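How do I clean a big secondhand lot of LEGO without wrecking it?

Posted by Edith Taipe, 17/11/2023
568 views

I bought a storage tub of used LEGO from a family that was moving. It was cheap and there is a lot in it, but it sat in a garage for years. Everything has a layer of gray dust, some of it is sticky, and there is dog hair packed in with the small parts. The whole lot smells like cigarettes. I would like to have it clean by December so my niece can open it with the rest of her presents.

My sister says to put it all in the dishwasher. My neighbor says the dishwasher melted hers. I have a regular kitchen sink, a bathtub and a washing machine, and I don't want to buy special equipment.

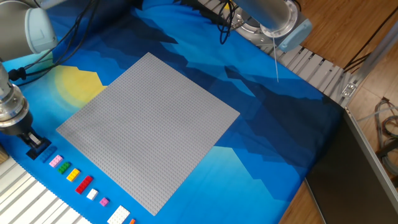 There are also things in the tub that I don't know how to handle. I found two train motors, a bunch of stickered pieces from what I think was a police station, and a few cloth capes. Some of the white bricks have turned yellow. Can that be fixed, or should I leave them alone? And how long does this much LEGO take to dry? I live in an apartment and don't have a yard.

One more thing — the baseplates. The big ones don't fit flat in my sink and the dirt is right down between the studs.

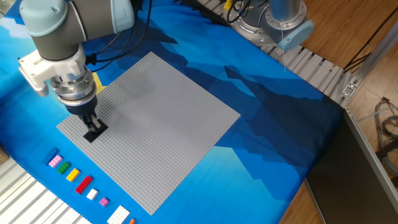 Abelardo Condori
Community Moderator

Sort first, wash second. Pull out anything with a motor, a battery box, a light or a wire and keep it away from water completely. Those get wiped with a barely damp cloth. Pull out the stickered pieces too. Stickers lift at the edges when they soak, and you can't really press them back down. Wipe those by hand. Capes can be rinsed in cool water and laid flat, but they may fray.

Shake the rest in a colander over a trash can to get rid of the hair and loose dust. If you skip this you will be picking wet hair off bricks for an hour.

Then fill the tub with lukewarm water, no hotter than 104°F, and add a squirt of dish soap. Let the bricks soak for an hour and stir them with your hand now and then. Drain, rinse, and do it again if the water came out brown. My last lot was 1797 pieces and it needed 3 rounds.

Your neighbor is right about the dishwasher. The water gets too hot and the heated dry cycle is worse. A washing machine on cold in mesh bags will get them clean, but clear parts such as windshields come out scratched.

For baseplates, use the bathtub and a soft toothbrush. Brush along the rows in one direction, turn the plate, and brush along the other rows. Don't bend it to get at the corners. Store them flat afterward.

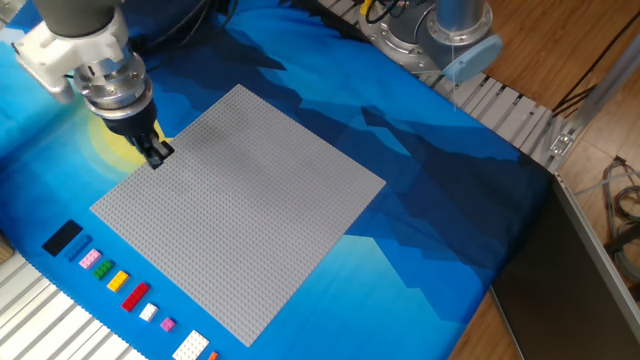 A large gray baseplate with nothing built on it.

Fidelina Huaranga

vinegar for the smell. half a cup in the soak water. worked on mine, took two tries. the yellow ones I just use for the inside of walls

Emerson Arruda
Member

Agree with Abelardo on most of it. On the yellowing, people put the bricks in hydrogen peroxide in a clear container and leave it in the sun. It does lighten them, but it takes days, you need gloves, and some people report that the yellow comes back. For a kid's present I wouldn't bother.
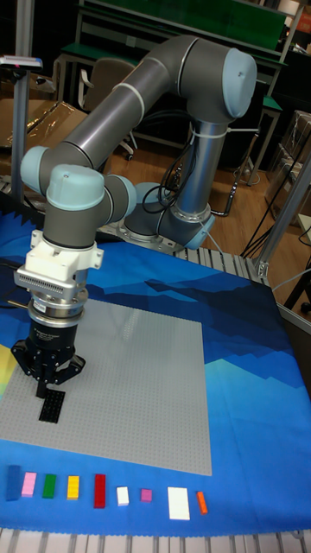

Drying takes longer than washing. Plan on two days indoors with a fan, and turn the pieces over each morning so the water runs out of the hollow side. Spread them in one layer on old towels. Plain white or light gray towels are best. On a busy print like the blue cloth on that table, blue plates and small dark parts are easy to miss when you gather everything up. Don't use a hair dryer or put anything in the oven, even on low. When you think it's all dry, snap a few of the bigger bricks against your palm and see if any drops come out. If they do, give it another day before the lid goes on.

Edith Taipe

Thank you all. I did the sorting last night and found a third motor. Soaking starts tomorrow, with vinegar.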